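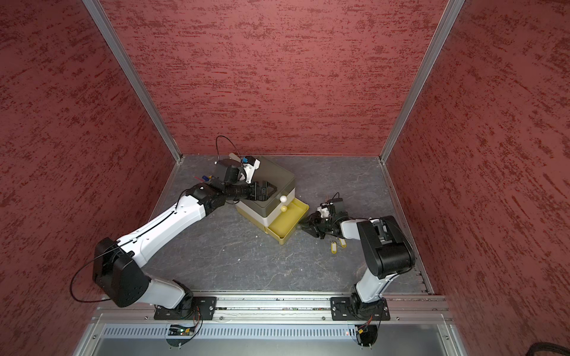 # About Grakthorpe

Grakthorpe tests two-armed robot workstations for manufacturers and training colleges. The company operates 8 test cells and is led by its director, Nobuhle Nkuna.

Our present way of working dates from a fault in October. During an unattended run at the Sallix site, one arm lost its position reading and kept closing on a drawer after the stop command had been sent. The drawer front cracked and a wrist joint was damaged. There were no injuries. The stop signal had been routed through the same controller that failed – a design error, and it was ours.

All testing was suspended for 90 days. Engineers reviewed 531 earlier runs and found 3 in which the same delay had occurred without being reported. Clients affected by those runs were informed in writing.

Each arm now has a separate stop circuit, checked at the start of every shift. Unattended runs are no longer permitted. Staff may halt any test without first seeking approval, and fault reports are sent to the client in full, including those that concern our own equipment.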